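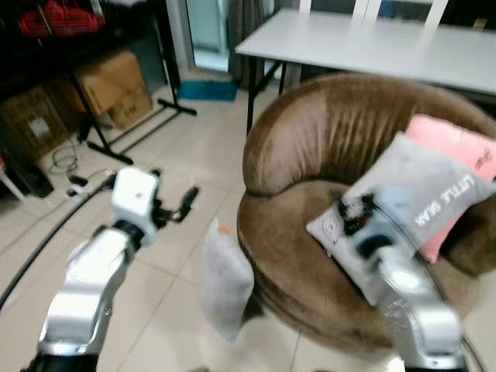

Section 5: First Soft-Object Run

By now both Bomora arms are bolted to the stand, the joints are homed, and you are ready for the best part of the whole build: getting your two-armed robot to handle real household stuff! Cushions are a wonderful place to start. They squash, they forgive a sloppy approach angle, and they don't break when they fall. A corner hold like the one on the gray LITTLE BEAR cushion, with the black gripper pinching the fabric low on the left, is what you're aiming for in this section, and an armchair with a deep seat makes a great first station.

Before you start

You need the arms, the Pinham control box, a chair or sofa, and a few cushions of different thickness. Set aside a whole evening (we lost a happy Sunday to this). Shared workshop builders: run it on a hard floor if you can, as the stand creeps on carpet.

CAUTION: Keep people and pets outside the reach of both arms whenever the motors are on. Have the stop button in your hand, not on the table behind you.

5.1 Set the grip

1. Power up the control box and wait for the steady light.
2. Open the Grip page and choose Soft.
3. Set closing force to 2. You can go up later.
4. Open and close each gripper a few times with nothing in it. Both fingers should meet evenly.

Note: If one finger lags, go back to 3.4 and tighten the finger screws a quarter turn.

5.2 Route the cables

1. Move each arm slowly through its full reach by hand, motors off.
2. Watch the cable on the outside of the arm. It should follow in a loose curve and never pull straight.
3. Clip it at the elbow and leave plenty of slack at the wrist.
4. Tidy any cords on the floor away from the stand.

5.3 First pick

1. Prop one cushion against the back of the chair with a lower corner facing the arm.
2. Drive the gripper in from the side until the fabric sits between the fingers.
3. Close, wait a full second, then pull forward gently.
4. Lift 5 inches, hold, and set it back down.
5. Repeat with the other arm.

Thin covers slip more than thick ones. If yours keeps sliding out, take a bigger bite of fabric before you raise the force. On our own stand we got 11 good lifts out of 17 on the first try, and we were thrilled.

CAUTION: Never reach in to catch a falling cushion. Let it drop, press stop, then pick it up.

5.4 Save the motion

Press Save while the arm is at rest and give the motion a short name. Saved motions show up in the Sangkhawat app the next time it connects, and you can play them back at half speed from there. Keep it at half speed until you have completed Section 6.

Home | Build Guide | Parts List | Downloads | Forum

Related sections
Section 3: Mounting and Aligning the Grippers
Section 6: Using Both Arms Together
Curkberg stand: leveling feet and floor pads
Replacing a worn finger pad

Contact the guide team | Copyright Bomora Build Guide | Back to top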